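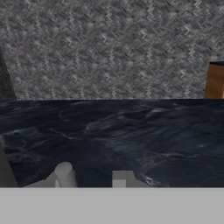 Wrist view, kitchen counter, marble finish. Rendered in simulation.

April 27, 2021

I have been rewriting our rules for simulated kitchen episodes, and the wrist camera section has taken most of the month. The old version was a page Isamu Sasaki wrote when we had one counter and one wall. It said the textures should be "varied" and the gripper should be "visible." Both words have caused arguments, so both are gone.

What follows is the current draft, with notes. It applies to the Plenach scene set only. Girkeck scenes have their own file and I have not touched it.

Gripper in view. Some part of the gripper has to appear in every wrist frame, at a fixed place. In the view at the top the gripper body runs along the bottom as a light gray band, with what looks like one finger at lower left. The body hides the lower ends of the white cylinder and the small gray block. That is allowed. The rule now says an object may be partly hidden by the gripper at episode start if its upper portion shows. An object with no visible pixels at start is a reject, even when the overhead view has it.

Color separation. This one is harder. The objects here are white and gray, and the gripper is gray. Against the dark navy counter they separate well. Against the gripper body the block does not separate nearly as well, and a segmentation model trained on this will be asked to find an edge between two light grays. I wanted to ban the combination. Nesma Zerouali argued that real grippers and real objects are often the same gray, and that banning it would move the problem to the hardware tests, where it costs more. She was right. The draft permits it and requires a tag, low_contrast_gripper, so that the results can be split out afterward.

Wall and counter textures. Textures are drawn independently. We used to filter out pairs that looked odd together and I have removed that filter. A flecked gray wall behind veined navy marble is nobody's kitchen, but the filter was one person's taste written as code, and it was quietly throwing away the high-frequency walls. Two limits remain:

Texture scale must be logged per surface. If the pattern size is missing from the episode header, the episode is rejected at import.

Pale veins or speckles on a counter may not be brighter than the brightest task object, measured on the render with lights at default. I have not run this check on the marble set yet.

Objects at the margins. Things that belong to the room and not to the task, like the wooden piece standing against the wall on the right, may be cropped by the image border. They are labeled "context" and nothing more specific. We had labelers picking between box, bin and canister for items only partly in view, and two passes over the same episodes did not agree. If you cannot tell from the frame, the label stays general. The asset name can be looked up later from the scene file by whoever needs it.

Episode counts. Minimum is 400 episodes per texture family, 800 if the family includes a patterned wall. Up to 280 may come from a single layout seed. The last number is a compromise and I expect to lower it in May.

Replays. Any rule change that affects rejection means rerunning the checker on the old episodes. Do not patch labels by hand. The Predbridge import did that last year and we still have 104 episodes whose headers disagree with their contents. They are quarantined, and the draft says they stay that way until someone regenerates them from seed.

Open items:

Depth. The draft says nothing about depth images in the wrist view. Close gripper geometry saturates the near range and I do not know yet whether to mask it or leave it in.

Shadows. Isamu wants a minimum softness. I would like to see a failure case first.

Naming. The checker is still called Nigatu in the repo and "the validator" in the documents. One of them has to change, and the repo name is easier to search for.

Comments go in the tracker under the wrist view ticket. Please cite the section and attach the episode header, the full one.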